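Which bag for a week of train travel with too many books?
Started by marrowbone_lane in Packing and Luggage

marrowbone_lane
Posts: 1,352
Hi all, I hope everybody is keeping warm. My sister and I are finally doing the long train trip in January that we've been promising each other since our kids were small, and I am stuck on the bag. I read on trains. I read a lot on trains, and I like a real book in my lap, so please be gentle with me about e-readers! I've been going back and forth between the soft zip bag I already have and buying one of those stiff-sided Verbeke totes that everyone on here seems to love. The soft one is light and it squashes under a seat, but I worry about corners getting bent. Is a soft bag a silly idea for hardcovers?
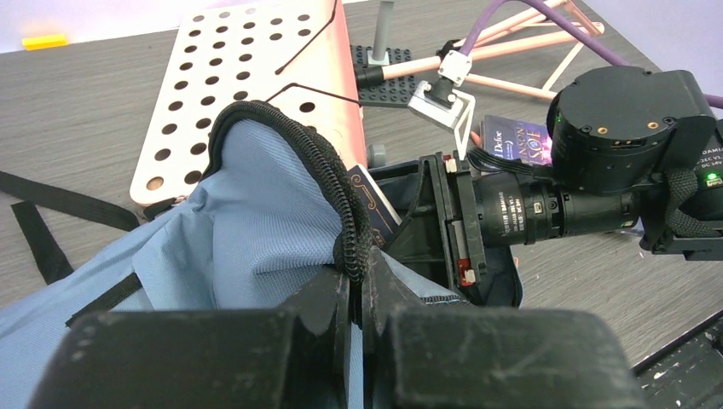

Re: Which bag for a week of train travel with too many books?

Nitotero
Posts: 1,998
Not silly at all, and welcome back, I remember your cruise thread. I've carried books in a soft bag for years. My one rule is spines down, with a sweater wedged in at each end so nothing can slide around. The Verbeke is a handsome thing but it's heavy before you put so much as a paperback in it, and you will feel that on the platform stairs.

plumcake
Posts: 800
I'm going to disagree with my friend above, with love. I did spines down out to Gemoswood one fall and two of my hardcovers came home with the boards pushed in at the bottom. Lay them flat, biggest at the bottom, clothes on top. And if you've bought anything new for the trip, leave the shrink wrap on until you're in your seat. A big book can stand up in an open bag just fine while you're packing, but I wouldn't travel with it that way.
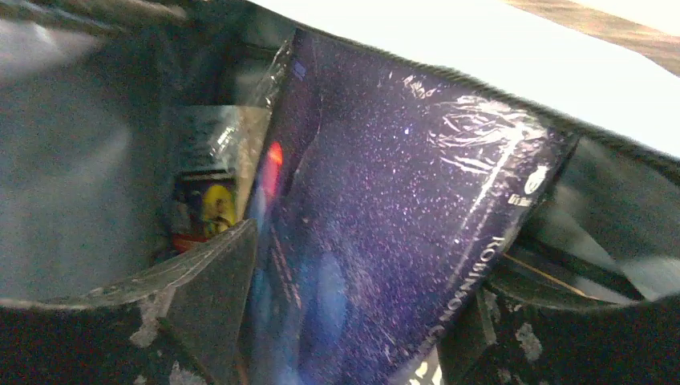 The other thing I'd say is be honest with yourself about how much you'll read. I used to pack five and finish one and a half, because there's the window, and the dining car, and whoever sits down across from you and wants to talk about their grandchildren. Now I take two and pick up another along the way. There's a sweet little used bookstore near the station in Wudine, if your route goes through there.

Nitotero
We'll have to agree to disagree on the spines! I think your bag was too full, dear. If there's no room to tip, there's no harm done.

plumcake
It was half empty, which I'd say was the trouble.

oldtimetable
Posts: 1,685
Long-time train rider here. You're both right, it depends on how full the bag is. What I'd tell the original poster is to do a trial pack on a table a few days ahead, with the bag lying down, and see how everything sits before you zip it.

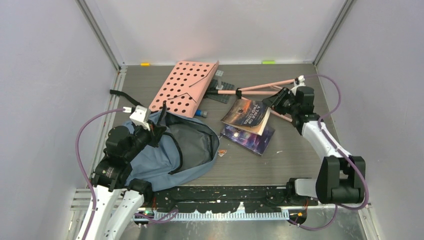

Then carry it around the block. I mean it, all the way around, with your coat on. I did that last winter and took out a cookbook, a second pair of shoes and a thermos I had no business bringing, and I was so much happier for it. Put tomorrow's book in a side pocket or your coat so you aren't digging when the lights go down in the car, which on my last overnight was 10 p.m.

marrowbone_lane
Oh, you are all wonderful. I'm keeping the soft bag and I'll try it flat first (sorry, Nitotero!). My sister says three books is plenty for the two of us if we swap, but she's a slow reader and I know how that goes. Does anyone know if the snack car is open on a Saturday evening?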